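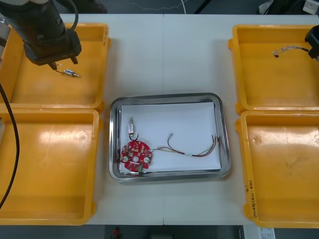

Maren Tolliver
Bench Editor, Automation Hardware

Stekatis and Zollby parallel grippers, side by side

We put a low-cost gripper and a mid-priced one on a two-arm cell and gave them the same work for two months. The Stekatis sells for $329 and the Zollby for $593. Both are electric, both have two fingers, and both bolt to the same wrist flange without an adapter. The question was whether the extra money buys anything for a shop that handles small electronic parts.

The work was sorting and moving parts between plastic trays at the sides of the table and a stainless steel tray in the middle. The parts were circuit boards, small metal cylinders with wire leads, and loose wire harnesses. Nothing was heavy. Most of it was awkward, and the harnesses were the worst of it.

Both grippers ran from a Berchtold controller. We used Okow wrist cameras on both arms so that neither gripper had better eyes than the other.

Setup

The Stekatis comes with a short printed guide and a cable that is too stiff for a wrist mount. It wants to stand out in a big loop and it pulls on the connector when the last joint turns. We changed the cable route twice before we were happy with it. The Zollby cable is softer and has a strain relief at the gripper end. It took one try.

On the controller side there was little to choose between them. The Berchtold found the Zollby by itself. For the Stekatis we had to type in the stroke limits by hand, and the guide gives them in a table on the last page. Allow an extra half hour if you haven't done it before.

Both makers supply plain black fingers with flat inside faces. You can buy softer pads for either one. We left them off to keep the test fair, and if we were buying for daily use we would order them for both.

Camera view

The Okow sits close to the fingers and looks down past them. With the fingers open you see both tips and the surface underneath, and you can judge the last bit of travel before contact. We liked this view more than the one from our fixed camera for anything smaller than a coin.

The weak spot is glare. Glossy yellow plastic under ceiling lights gives large pale patches, and at some wrist angles a patch covers the part you want. Scratches and dust in the tray show up clearly too, and our part finder sometimes picked a speck as a target. We turned up the minimum size in the settings and that took care of most of the bad picks. A matte tray liner would be a better answer. The steel tray got a sheet of white paper, and that was enough.

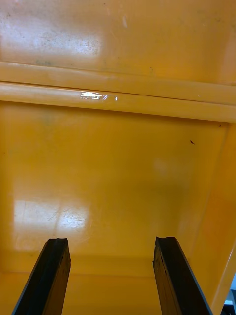

Grip on small parts

We ran each gripper for 40 hours and kept the arm speeds the same throughout.

On the metal cylinders, the two were close. The Zollby closes more evenly and the part stays where it was. The Stekatis tends to touch with one finger first and push the part a little before the other finger gets there. With a part that rolls, you notice. Slowing down the last part of the close helped, and after that we stopped caring which arm got the cylinders.

Wire harnesses separated them more. A bundle of thin wires has to be squeezed enough to lift and no more, and the Stekatis force setting has wide steps. One step dropped wires and the next one pressed harder than we wanted on the insulation. The Zollby has finer steps and we found a setting that suited nearly every harness we had. If wire is most of your work, the choice is made.

Boards went fine with both as long as there was bare edge to hold. Boards with parts close to the edge need care with any gripper this wide. We set approach points by hand for those and did not let the software choose.

Grip on smooth metal

Polished steel is harder than it looks. The surface is slippery, and it throws back whatever is around it, so the camera sees dark streaks and bits of color that move as the wrist moves. The part finder was close to useless on it. We placed the fingers using the fixed view first and then checked the wrist view only to see that there was a finger on each side.

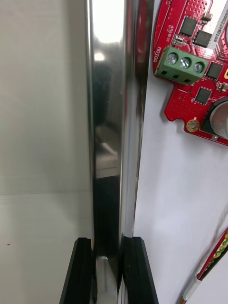 Once closed, both grippers held smooth metal well enough at medium force. The Stekatis let a steel part slide when the wrist tilted far over, and going up one step stopped it. Those wide force steps do no harm here, where there is nothing to crush. The Zollby needed no change from its default.

We also tried closing on metal with the arm slightly off center. The Zollby stopped and reported a position error. The Stekatis kept going and dragged the arm a little sideways. Some people will prefer that, but with a board sitting close by I would take the error message.

Wear and noise

Bare fingertips get rough with this kind of work, and small chips at the edges are something to look for. Chips matter more with thin wire than with anything else, as a strand can hang on the edge when the fingers open. Check the tips when you clean the cell. Spare fingers are sold in pairs by both makers, and each pair is held on with two screws.

The Stekatis is louder. It has a short whine on opening that carries across a room. The Zollby makes a soft click at the end of the stroke and is otherwise quiet.

Working with two arms

With both arms over one table, the size of the gripper body starts to matter. The Stekatis is the shorter of the two, and it gets into the corner of a deep tray with less wrist tilt. The Zollby body is longer and we had to move the side trays farther out. Cables took up more of our time than the bodies did. Leave slack for the full turn of the wrist, then run every program once at low speed and watch the loops.
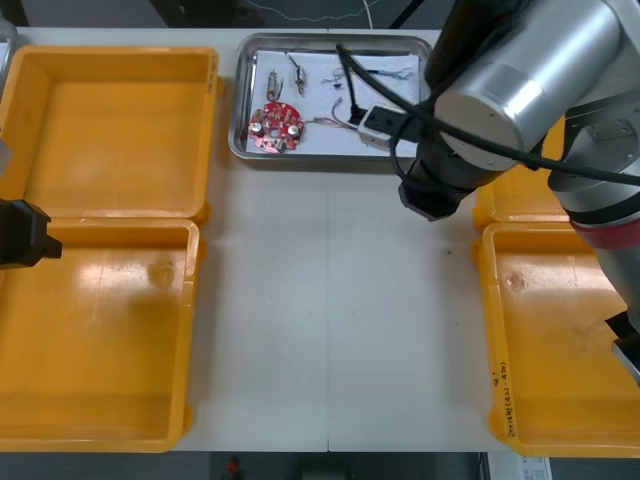
One reader wrote in after our first notes went up to ask whether it makes sense to mix the two, with the cheaper gripper on one arm and the better one on the other. In that reader's shop one arm mostly holds and the other does the fine work, so paying for fine force steps twice seemed like a waste.

I think that is a sound plan, and the Berchtold will run the pair without trouble. Keep separate force settings for each arm and label them clearly. We copied a Zollby program to the Stekatis side once, and the numbers do not mean the same thing on both.

What to buy

For boards, metal parts and general tray work, the Stekatis at $329 is good enough, and its short body is useful. For wire, or for work next to things you can't afford to bump, get the Zollby at $593. Order soft pads with either, and a softer cable with the Stekatis.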